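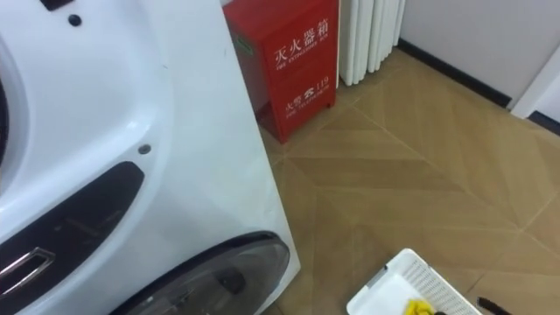
How often should the door seal of a front-loading washing machine be wiped?

Once a week is sufficient in a household of ordinary size, with a more thorough clean on the first weekend of each month.

The question was put to me by Nidia Guzmán following my earlier entry on drying racks, and it deserves a fuller reply than the comments section allowed. I have kept a laundry notebook since we moved to Barta, and the following remarks are drawn from it. They concern front-loading machines only. Readers with top-loaders are referred to the entry of last spring.

The seal is the thick rubber ring between the drum and the door. Its lower fold collects water, lint, hair and, in our household, a regrettable number of paper tissues. I wipe it with an old flannel, beginning at the top and finishing in the fold, which should be drawn back gently with two fingers. A drop of washing-up liquid in warm water is adequate. Bleach was tried in our first winter and left a smell that persisted through several loads of bedding.

The door should be left open between washes. Ernő Magyar has written to object that an open door is an obstruction in a narrow passage, and I accept the point. An opening the width of a hand will serve.

On the matter of sorting, my practice has altered. I formerly held that anything dark could be washed with anything else dark, and anything bright with anything bright, and that the two should never meet. I now permit mixed loads at low temperatures, provided that every item has been washed separately at least twice. New yellow and red items remain excluded, following the incident with the Trestach tea towels, of which 2 survive in their original colour. 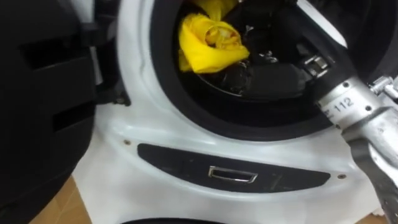
Yellow and black cloths together in the drum.

Small loads present a difficulty of their own. A few cloths alone tend to gather on one side of the drum, and the spin may then be uneven. I add a bath towel of a similar colour. Shaking each piece out before it goes in also helps, particularly with cloths that have been wrung by hand and left twisted.

As to cost, I can offer only my own record. The notebook shows 66 loads since the meter was changed, of which the greater part were washed at the lowest setting. I have not attempted a comparison with the previous year, as we had guests for much of it.

Gyula Illés has asked whether the detergent drawer requires the same attention as the seal. It does, though less often. Ours is taken out monthly, rinsed under the bath tap and scrubbed at the corners with a retired toothbrush. The cavity behind it should be wiped at the same time. The filter is a longer subject and will be treated in a separate entry in December, together with Nevzat Eren's enquiry about woollen blankets.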